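21 Sep 2024

Drawer task, Livar bench. Fault on the right arm again, joint 4 over-torque on the pull. That makes 6 trips in 17 runs. Same signature each time: gripper closes on the handle, drawer starts to move, wrist torque climbs for up to 300 ms, then the controller drops the arm into protective stop with the fingers still shut.

Checked first: handle pose in the task file, gripper force setting, payload entry. All as they were in March. Cable dressing on the forearm looks tight with the elbow raised, but freeing one clip made no difference to the trace.

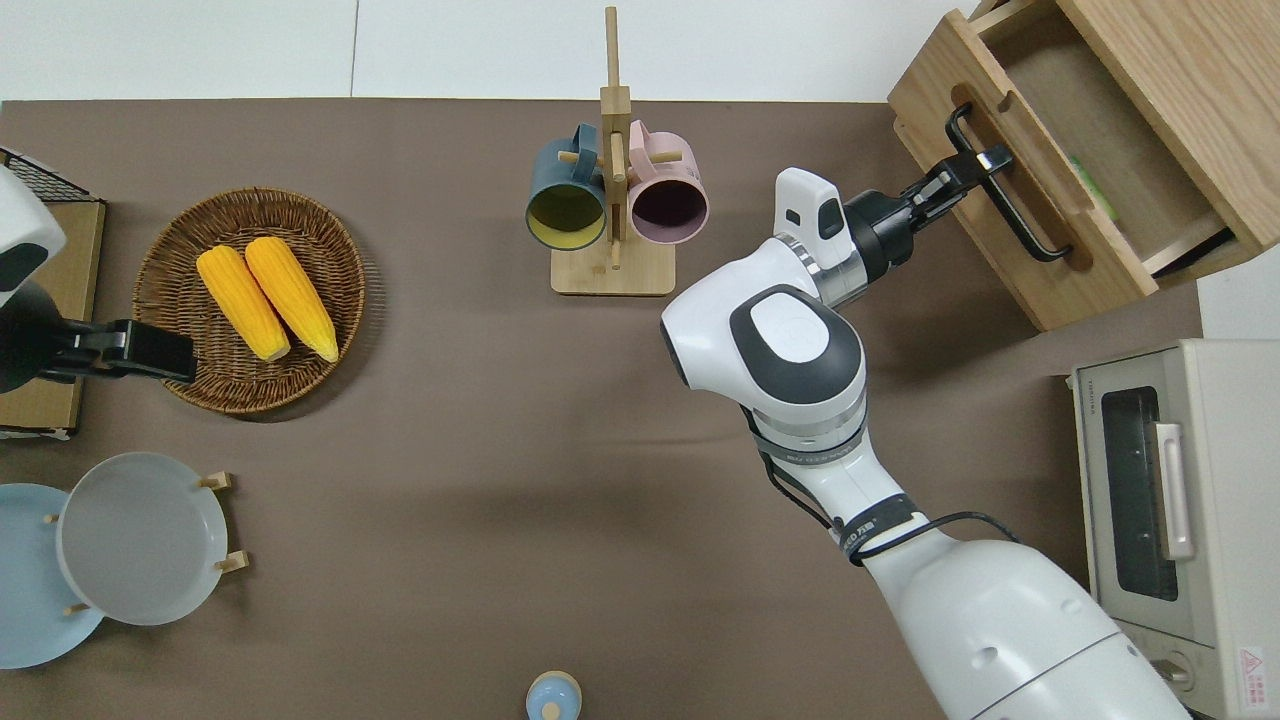 Natália Hubáček: have you compared the pull direction with the runner? If the cabinet has been nudged even slightly the arm is dragging the drawer sideways, and you will get exactly this.

Checked. Cabinet is 11 mm out at the back corner against the Rallonora layout sheet. The planner pulls along the stored axis, so the side load grows with travel. Fits the trace.

Second matter, more serious. After a stop on the right arm the left arm carries on with its own queue. The stop is not shared between the two controllers – the Štěpánek bridge passes it as a warning only.
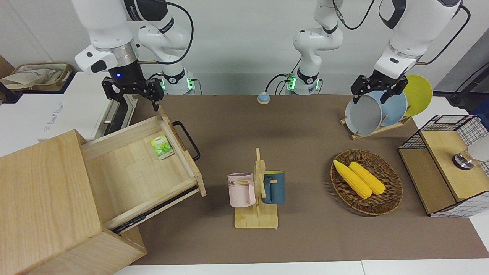 Until the bridge is changed: no hands over the table unless both arms are stopped at the pendant. Recovery is to open the gripper by hand command, back off along the handle normal, then reset.

To do: re-measure the cabinet, fix it down, repeat the set. Ask Humgate for the stop mapping. Torque limit stays where it is.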